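Pourquoi le pain grillé sent-il si bon ?

Salut les gourmands ! Vous connaissez sûrement ce moment : on est encore au lit, les yeux collés, et une odeur de pain grillé arrive de la cuisine. Moi, ça me réveille mieux que n'importe quel réveil. Aujourd'hui je vous raconte ce qui se passe dans une tranche de pain quand elle chauffe, et vous allez voir, c'est de la chimie qui se mange ! 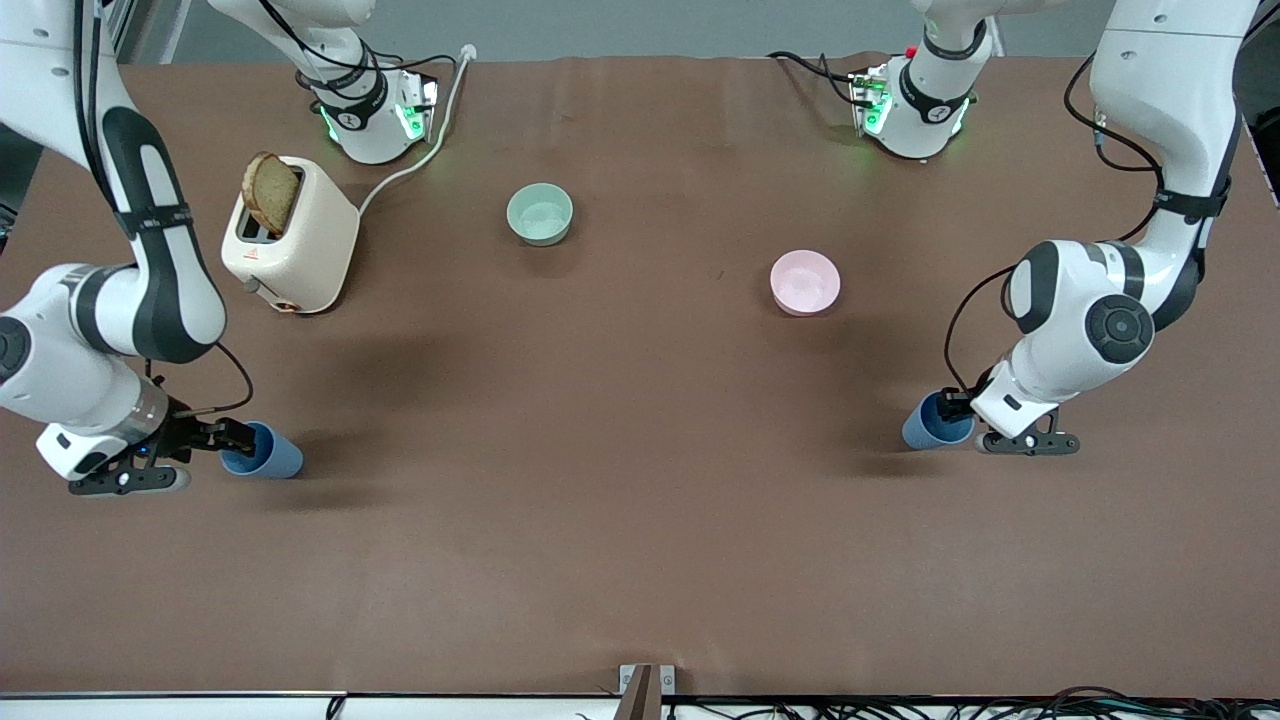

D'abord, de quoi est faite une tranche de pain ?

De la farine, de l'eau, un peu de sel et de la levure. Jusque-là, rien de compliqué. Mais si on avait des yeux super puissants, on verrait dans la farine des choses minuscules. Il y a de l'amidon, qui est fabriqué avec plein de petits sucres accrochés les uns aux autres, comme les perles d'un collier. Il y a aussi des protéines, et les protéines sont faites de morceaux plus petits qui s'appellent des acides aminés (le nom fait un peu peur, mais ils ne piquent pas).

Quand la levure travaille dans la pâte, elle fait des bulles de gaz. C'est pour ça que la mie est pleine de trous. Ma voisine Birsen Canpolat, qui fait son pain tous les dimanches, appelle ça « les chambres du pain ». J'aime bien l'idée que chaque trou soit une petite chambre.

Et puis il reste de l'eau dans le pain, même quand il a l'air sec. Appuyez sur la mie avec le doigt : elle est souple. C'est en partie grâce à cette eau.

Que fait la chaleur ?

Dans un grille-pain, il y a des fils de métal très fins. Quand on abaisse la manette, l'électricité passe dedans, les fils deviennent orange et ils envoient de la chaleur vers le pain. On appelle ça le rayonnement. Vous le connaissez déjà : c'est un peu comme le soleil qui vous chauffe les joues alors qu'il est très, très loin.

La première chose qui se passe, c'est que l'eau à la surface de la tranche s'en va. Elle devient de la vapeur et file dans l'air. Tant qu'il y a beaucoup d'eau, le pain reste blanc, parce que toute l'énergie sert à faire partir l'eau. Ensuite, la surface devient sèche, elle peut chauffer bien plus fort, et là ça devient intéressant...

La réaction qui fait brunir

Vous vous souvenez des petits sucres et des acides aminés ? Eh bien, quand il fait très chaud, ils se rencontrent et se transforment ensemble. Ils donnent des tas de nouvelles substances : certaines sont brunes (voilà la couleur !), d'autres s'envolent jusqu'à notre nez (voilà l'odeur !). Cette transformation porte le nom d'un savant français : c'est la réaction de Maillard. Louis-Camille Maillard l'a décrite en 1912.

On la retrouve partout dans la cuisine. La croûte du poulet rôti, les cookies dorés, le café, les oignons qui brunissent dans la poêle – tout ça, c'est la même famille de réactions. Par contre, une pomme coupée qui brunit sur la table, c'est autre chose : elle réagit avec l'air, sans avoir besoin de chauffer.

Et quand c'est brûlé ?

Si le pain reste trop longtemps, il devient noir et amer. Une partie de la tranche se change en charbon, un peu comme le bois dans une cheminée. Ce n'est pas bon, ni pour le goût ni pour la santé, alors mieux vaut s'arrêter quand la tranche est bien dorée. Un petit coin trop foncé ? On le gratte avec un couteau à bout rond, ou on recommence avec une autre tranche.

À toi de jouer : l'expérience des tartines

Il te faut deux tranches du même pain, un grille-pain et un adulte à côté de toi. Laisse une tranche à l'air libre pendant 30 minutes et garde l'autre bien enfermée dans son sachet. Ensuite, fais-les griller en même temps, sur le même réglage. Laquelle est la plus foncée ? Essaie de deviner avant, et pense à l'eau !

Taner Toprak, un lecteur de 5 ans, a fait l'essai avec sa grande sœur et m'a envoyé un dessin de ses deux tartines (l'une d'elles a un chapeau, je n'ai pas demandé pourquoi).

Attention quand même : on ne met jamais de fourchette ni de couteau dans un grille-pain, même éteint. Si la tranche est coincée, on appelle un adulte, et c'est lui qui débranche. On ne verse pas d'eau dedans non plus.

Les mots à retenir

Amidon : une longue chaîne de petits sucres, qu'on trouve dans la farine, le riz ou les pommes de terre.
Rayonnement : une façon pour la chaleur de voyager sans rien toucher.
Réaction de Maillard : la rencontre des sucres et des acides aminés quand ça chauffe fort.

La prochaine fois, on parlera du pop-corn et de ce qui le fait sauter !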